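Jullitz lab teaches robot arm to work a drawer by remote control 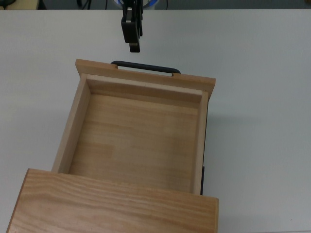

By Merle Ruddock | Donnelly Courier | Technology

DONNELLY - Opening a kitchen drawer takes a person a second or two. Teaching a robot arm to do it has kept a small team at Jullitz busy since August.

The company, which rents space in the old Hatent building, is recording people as they steer a robot arm through household jobs. An operator sits at a desk and moves a hand controller, and the arm copies the motion. Each run is saved and later used to train software that will try the same job without an operator.

The current job uses a small wooden cabinet set on a white table. The operator brings the two-fingered gripper to the black bar handle, pulls the drawer open, lets go and backs the arm away. Other runs start with the drawer open and end with it closed.

The team has saved 1,103 runs so far. Another 107 were thrown out, mostly for slipping off the handle or pushing the cabinet across the table.

"The pull is easy to learn," project lead Prurkora said. "Letting go cleanly is harder. New operators tend to drag the drawer sideways when they open the fingers."

Operators work in shifts of two hours with a break in the middle. The company has trained 19 people for the work, most of them part-time, and expects to hire more. No experience with robots is required.

Runs with items inside the drawer are next. The company plans to begin with spoons and dish towels, then move the cabinet to different spots on the table so the software does not learn a single position.

Jullitz has not said when it will test the arm without an operator.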